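Call for participants: do "focus" supplements do anything?

Every drugstore sells pills that promise a sharper mind. We doubt most of them. Biramska wants 30 adults to take one, or a sugar pill, for 5 weeks and sit a short memory test each Friday. Pay is $195.

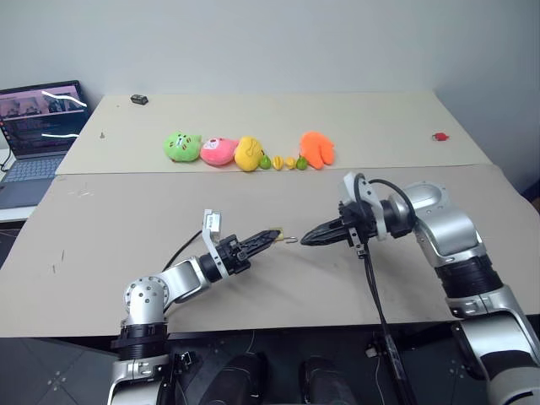 Rangi Kingi wonders whether five weeks is long enough to show anything, and would have asked for ten. Fair point - but few people stay for ten.

No miracle stories, please. Write to Manaia Lowther by the end of April 2025.

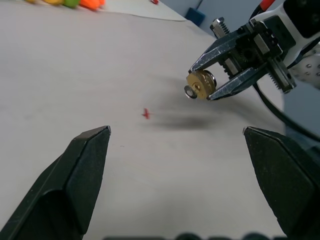
Small brass-colored part, held in a gripper.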